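The pitch at Zovisus is that anyone on the floor can teach the arms. An operator steers both by remote, runs the job again and again, and the software is meant to take it from there. I have heard that promise before.

The job is sorting wire harnesses into a divided carton. Edeltraud Hollmann, who runs the training shifts, wants 600 demonstrations before she'll let the software try alone. After 21 days she had nearly half. "People get tired and the robot learns tired," she says. 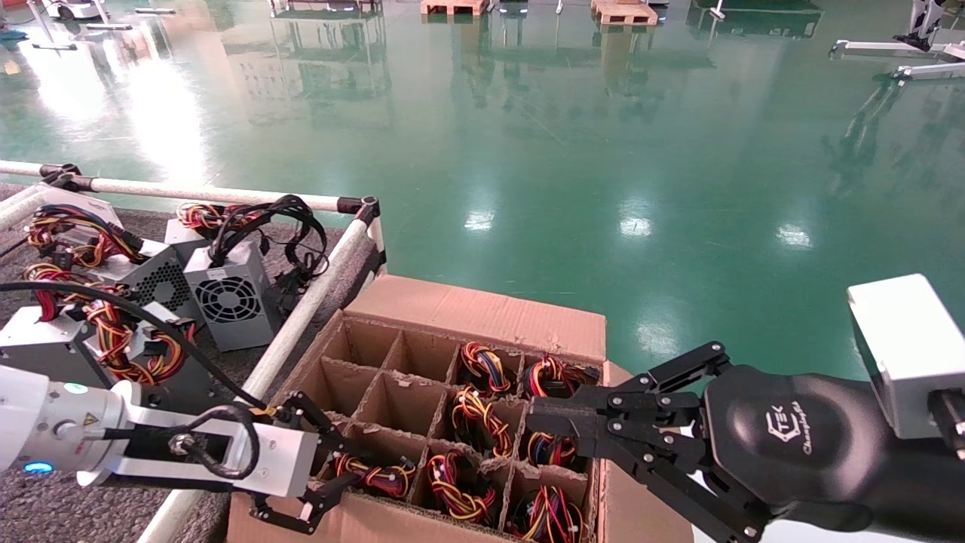
Zovisus says the system will be earning its keep by November. Hollmann won't put a date on it. She can fill a carton by hand in 4 minutes, and so far her labour is the cheaper option.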